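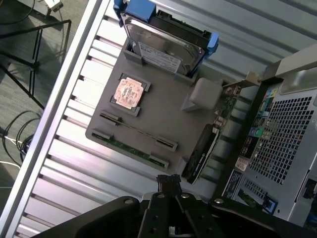
Figure 2. A 3.5-inch hard drive in its caddy, with a printed label on the cover.

4.2 What people keep, and where they think they keep it

Participants were confident about their archives until we asked them to open one. Of the 61 households in the Nanayakkara sample, 36 could name the device that held their oldest family photographs. Far fewer could produce it before the tea went cold. Pramanik and Amissah met the same gap in their pilot interviews and called it "storage by reputation": a file is safe if a relative once said so.

The physical form of the archive mattered more than we had assumed. Drives of the ordinary desktop kind (Figure 2) were treated as furniture. They were dusted, moved between apartments and in one case insured, but seldom read. Phones were treated as archives only after they had been lost.

Labels were a particular disappointment. Our coding scheme, drafted by Soriano in a hopeful mood, had 9 categories for handwritten labels. We used two of them: "photos" and "photos new." The second was usually the older. One participant owned 4,000 scanned letters in a folder named "misc" and could find any of them within a minute, a result that did our argument no good and which we report in full.

Disagreements between siblings were common and are taken up in Section 5. We note here only that the person who paid for the drive was rarely the person who knew the password - and that both considered themselves the family archivist.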